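Preparar el puesto de kits con el brazo: guía rápida para el turno

Va deprisa que entramos en producción el 11 de abril. Guía para los que veníais montando kits a mano en Danholm y ahora compartís mesa con el brazo. Léela entera una vez, luego tenla a mano.

Antes de arrancar

Cubetas amarillas en su sitio, cuatro. Placas rojas a la izquierda. Los cilindros metálicos con cable, también a la izquierda pero en cubeta aparte, nunca mezclados con las placas. Mazos a la derecha: grises y blancos en una, marrones y rojos en la otra. Bandeja de acero con hoja de papel limpia, entre las dos columnas. Nada más encima de la mesa, ni tazas ni el destornillador.

Los cables, peinados. Si un mazo entra enredado el brazo lo suelta o se lleva dos, y luego toca parar. 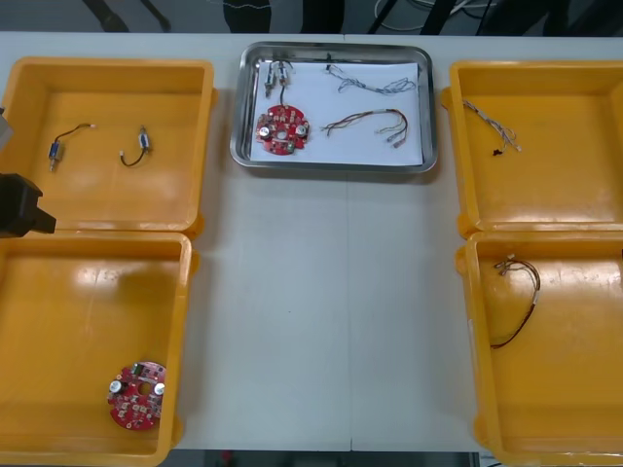
¿Quién repone las cubetas, el brazo o el operario?
El operario, siempre con la célula en pausa. Botón amarillo, esperar a que se quede quieto, reponer, rearmar.

Durante el turno

1. Abrir la orden en Flarnumen y comprobar la referencia. La 1523 y la 439 llevan mazos distintos, ojo.
2. Lanzar el primer kit y mirarlo entero. Sin excepcion.
3. Revisar conectores a ojo antes de pasar la bandeja. Lo que no convence, al cajón de dudas.
4. Apuntar las paradas. Hora y motivo, dos palabras bastan.

Un kit tarda unos 27 segundos cuando todo va bien. A mano algunos ibais más rápido, ya lo sabemos; no hay que competir con él ni meter la mano para ayudarle.

Entre kit y kit: bandeja vacía, papel plano. Si el papel se levanta por una esquina, cambiarlo. Las placas pueden quedar juntas en la cubeta, pero no apiladas. Si se montan mucho, pausa y separarlas.
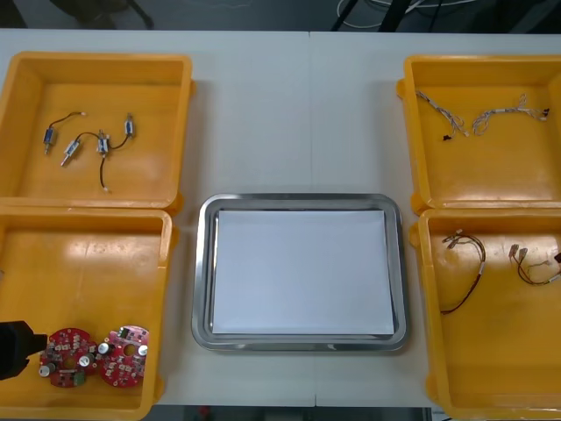 PREGUNTAS DEL EQUIPO

Qué cambia en el puesto. Menos coger y dejar, más revisar y reponer. Rotación cada dos horas con embalaje, que mirar bandejas cansa la vista.

Las primas. Siguen igual hasta julio. Después se revisan con Mireille Picard, que lleva el proyecto, y las paradas del brazo no cuentan contra nadie.

Formación. Seis horas en Mirneck, dentro de jornada. Quien no la tenga echa no rearma la célula, aunque sepa.

Averías. Primero pausa, despues llamar a Kanagaratnam por la extensión 6. No reiniciar por vuestra cuenta.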